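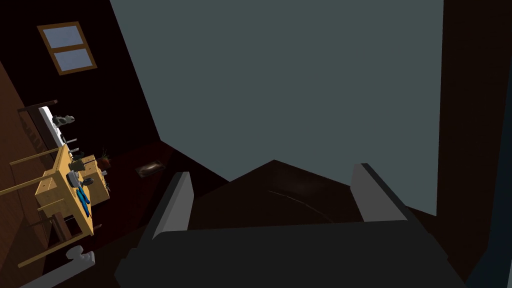
Tanner wrote:

> I've been putting off teleop because every write-up I read says you need weeks of practice before the demonstrations are worth keeping. Is that true in simulation too? I tried an evening of it with a gamepad and mostly spun the gripper in circles. I'm tempted to write a script for the motions and call that my training data. Also, how do you cope with the wrist view? I lose track of which way is up almost right away.

Hi Tanner, hi all,

Please don't give up after one evening! I had the same evening back in March, with the same circles, and I now look forward to recording sessions more than any other part of this hobby. So let me try to talk you out of the script, or at least out of using only the script.

First, the practice question. Weeks, no. I threw away my first 22 demos and kept most of what came after. The big change for me was dropping the gamepad. I moved to a hand tracker with a clutch button (hold it down and the gripper follows your hand, let go and you can bring your hand back to a comfortable spot without moving anything on screen). Haltora supports this in its input settings, but the clutch is off by default and the option is buried under "advanced", so it's easy to miss. I also turned the motion scaling down to almost half. It felt painfully slow for ten minutes, and then it felt normal.

About the wrist view — yes, it rolls with the wrist, and the whole room goes over sideways with it. In my workshop room the table stands on its side and the window hangs off at a slant, and if I push the hand "up" from there I get a surprise. Two things that worked for me:

- Set the controls to the gripper's own axes whenever you drive from the wrist view. Pushing forward then means "the way the fingers point", and you can stop caring where the ceiling is. If you drive from a fixed room view, switch back to room axes. Mixing them is where my circles came from.
- Keep a landmark. I use the window and the workbench. When I'm lost I let go of the clutch, find one of them, and only then start again. A bright object helps a lot as well. The blue tool on my bench is the easiest thing in the room to find from an odd angle, and I wish I'd made everything else that colorful. The dark gray things next to it are much harder to pick out.

Big flat panels are the worst. With a plain gray surface filling half the view you have nothing to judge distance by, and I've driven straight into one more often than I'd like to admit. A bit of texture on your walls would be a kindness to yourself. I keep meaning to add some.

Now the script. Scripted motions are lovely and clean, and I think that's the trouble with them. My first set was all scripted: straight line to the tool, close, straight line up. The policy trained on it looked great until it started a little off to one side, and then it had no idea what to do. When I drive by hand I'm always a little off to one side! I overshoot, stop, back up, turn the wrist and come in again, and all of that ends up in the recording. I have 156 hand-driven demos now for the bench task, and the policy does this funny little pause and correction near the tool that I recognize as mine. I grinned like a fool the first time I saw it.

So what do I keep and what do I toss? I keep anything with a clumsy approach that recovers. I toss anything where I sat still for a long time thinking, because those taught my policy to hover. You can trim the idle parts instead, and Rarkex has a filter for that, but check the gripper channel afterward. The version I have once cut out the moment when the fingers closed, and I spent an entire weekend blaming my training code.

One habit I'd suggest from the first day: change the starting pose every 4 demos or so. I didn't, and all my early recordings begin from the same comfortable spot.

If you want something to compare against, I put my input settings and the room file in the Nondutness folder on the list's shared drive. The settings are for a right-handed setup, so flip the roll axis if you use your left.

What rate are you recording at, by the way? And does your gamepad have analog triggers? If it does, map one of them to the fingers before you buy anything. Open/close on a plain button was my other early mistake, and I'd love to hear whether a trigger feels any better to you.

Happy driving!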